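Sunee Thaweesak and the long road to a decent night's sleep

I got to Natlow a little before nine in the morning, and Sunee Thaweesak was already on her second coffee and wanted to know how I'd slept. Badly, I said (the radiator in my room clanks). She looked delighted. "Good! Then you'll pay attention."

Sunee has been making cushions, mattress toppers and quilts for most of her working life, first at Carnia, where she started on the cutting floor, and for the last few years in her own shop. I'd wanted to talk to her ever since a friend made me lie down on one of her toppers at a party. I missed the cake.

So how does a person end up in padding? "My aunt's fault," she told me. "She had a sewing machine and bad knees, and she wanted something to kneel on in the garden. I made her one. It was terrible, it was like kneeling on a sack of potatoes. So I made another one, and then I couldn't stop."

The first one is still in the shop, by the way, and I've sat on it. She's right about the potatoes.

At Carnia she learned the trade from Imre Szekeres, who ran the quilting room and by all accounts didn't say much. "Imre would press his hand down on your work and walk off," she said. "If he came back, you had to unpick it. I unpicked a lot that first winter!" She still does the hand press herself, and she did it to three different samples while we were talking, without looking down. 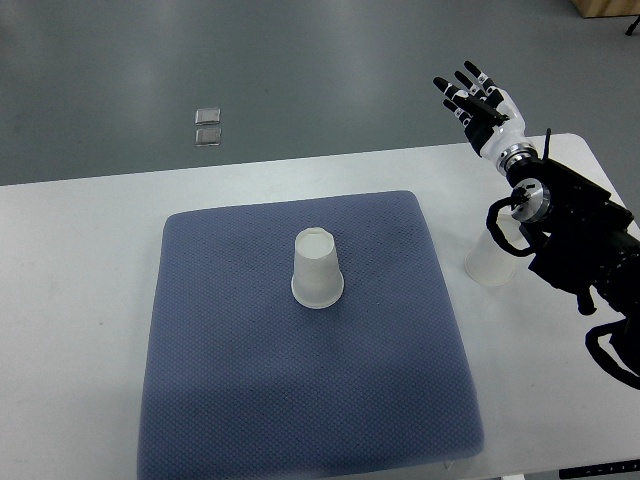 A padded mat in blue-gray, with an upturned cup on top.

I asked what people get wrong when they buy bedding, and she put her coffee down for this one. "They squeeze it in the store. Everybody squeezes! But you don't sleep by squeezing. Lie down, stay there, let the salesman get bored." She thinks most people buy too soft, get a sore back, and then go out and buy something as hard as a door.

Money came up too, because I'm nosy. Her smallest quilt is 239 dollars and the big wool one, the Pridel, goes for 2,059, and I must have made a face. "You spent more on your phone," she said. (I didn't, but it was close.) The Pridel takes her and her stitcher, Benedek Oláh, 2 weeks from start to finish, and they only take orders for it until April. After that the workroom gets too warm to have wool in your lap all day.

Before I left I asked what she sleeps on herself. She laughed for quite a while. "An old mattress from my brother-in-law. It's awful. I keep meaning to make myself one, but there's always an order ahead of me."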